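Larnside Family Art Mornings: Session Listings

Welcome, and thanks for stopping by! The file holds 422 listings for drop-in art sessions at the Larnside and Brivard galleries, the kind where a grown-up and a small child come in together, get paint on their sleeves and go home with something for the fridge. One row is one session. You'll find the gallery, the start time, the youngest and oldest ages welcome, and the activity as it was worded in the newsletter.
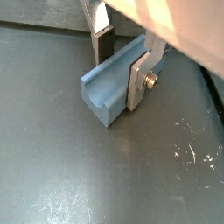
Ages are in whole years, so a session for ages 2 to 4 has a 2 in one column and a 4 in the other. A blank oldest age means all children were welcome — please don't read it as a zero. Sessions that ran past 12 noon are listed once, under their start time.

The Brivard rows for March are still missing their activity names, and we hope to fill those in from the paper flyers. If you spot a mistake, do write to the Larnside front desk and mention the row number.

Last updated Sunday, February 16, 2025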